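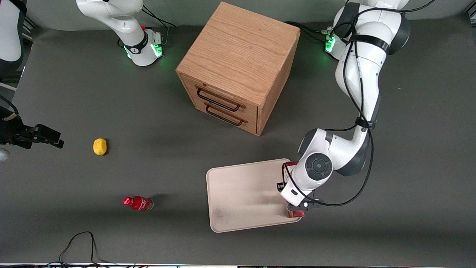
Photo: Dexter Ignacio / Selelbridge bench notes

I have been arguing with my friend Yusuf about grippers since October, and I think it's time I wrote my side down so I can just send him a link. My side is this: for the kind of stuff most of us want a pair of arms to do on a table, plain two-finger grippers are enough, and the money people are saving up for fancy hands should go into fingertips and cameras. Yes, fingertips! I know how that sounds.

Some background. Dexter and I share a bench in Trasthorpe with two white arms on it, and we spend our evenings making them move household junk from one spot to another. A tray, a little wooden cabinet with two drawers, a bottle, whatever was in the bag that day. Before this setup we had a five-finger hand on loan for 6 weeks, and I loved it, I truly did. It looked amazing. Everybody who came by wanted to shake it. And then we would try to get it to pick up a tray and spend the whole night deciding what the ring finger was supposed to be doing.

A tray is a great test, by the way, and I wish more people used one. It's flat, it sits right down on the table, and the only thing you can really grab is the rim. With two fingers there is pretty much one good way to do it: come down from above with the rim between them and close. You can see it in the photo, left gripper on the right edge of the tray, red pads against the rim. With the big hand we had a dozen ways and most of them were bad.

The pads are where I get a little preachy. We ran the same grasp 40 times with bare fingers and 40 times with pads, so 80 in all, and I wrote down every slip. Bare fingers lost the tray 14 times. With pads it was 6. Same arm, same tray, same lazy controller settings, and the pads cost less than lunch. Dexter says my sample is too small and he's probably right, but I haven't seen him volunteer to sit there for the next batch.

Now, Yusuf's big argument is drawers. He says a two-finger gripper on a drawer is cheating, that we picked a cabinet with nice wire loop handles and so of course it works. Well, sure. But go look at your kitchen! Half the handles in my house are loops or bars. If a drawer has a flush front with a finger groove underneath, then okay, I give him that one, and I'd want some kind of hook on the end of the finger. A hook is still a whole lot simpler than four more fingers.

Bottles I'm less sure about. A bottle lying on its side wants to roll when you bump it, and ours has a clear part at one end that the old depth camera just hated. It would see the label fine and then lose the rest, and the gripper would close in the wrong place. I blamed the fingers for a good week -- my mistake, and Yusuf will be bringing it up until we are both very old. Moving the camera helped more than anything we did to the gripper.

Which brings me to where I put cameras. I like one fixed view looking down over the whole table, high enough that you get both arms and the objects together. People tell me wrist cameras are the way to go, and for the last inch or so I agree with them. But when something goes wrong I want to see where the other arm was, and where that cable had wandered off to. Cables! I could do a whole other post. Strap them along the links and leave slack at the wrist, and please leave more slack than you think.

The one thing I do miss from the big hand is squishy stuff. Sponges and things like that. Two fingers will hold a sponge all day long but you can't really use it for anything, you just sort of carry it around. Yusuf has been sending me links to a soft three-finger gripper from Lalach, and I'll admit I have read the page more than once. If they ever lend us one I'll run the same tray test on it, same count, and post the numbers even if they make me look silly.

Until then I'm sticking with two fingers and a fresh set of pads. Yusuf, the comments are open.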